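Skoltura Laundry Assist
Two-arm loading and unloading for front-loading washers

Supplied by Brovach for care residences, childcare centres and small hotels

Overview
Laundry Assist takes over the bending and reaching at the washer door. Staff remain responsible for sorting, stain treatment and the choice of program. The system works at floor level and does not require a raised plinth beneath the machine. Each arm carries a two-finger gripper, and a basket may be placed directly before the open drum.

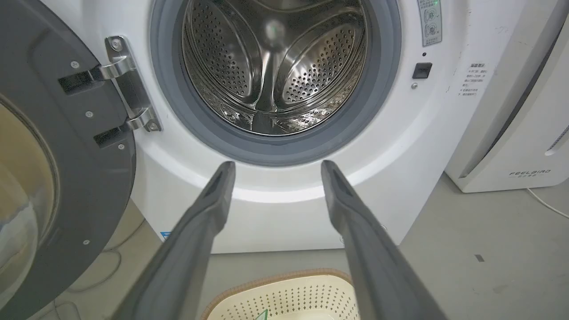

Effect on staff duties
Sites should review rosters before commissioning. At Tsang, 7 laundry attendants were consulted, and the morning shift was rewritten so that folding and mending could begin earlier. No positions were removed – hours at the machine were reassigned to linen checks. Training takes 3 sessions and is open to casual employees.

Handling of mixed items
Soft toys, bibs and small garments are gripped singly. Items may be held above the basket while the other gripper remains free. Delicate articles should be set aside for hand washing at the discretion of the attendant.

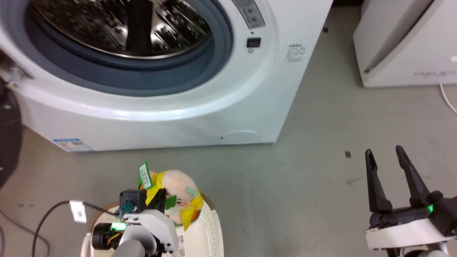

Domnica Bălan wrote that her team at Divico had expected to lose the laundry room altogether, and that what changed was the order of the day. She would still like a quieter stop signal, and asked that the supervisor's guide cover night shifts.

Order code 122. Service enquiries: Ajith Kurian, Brovach.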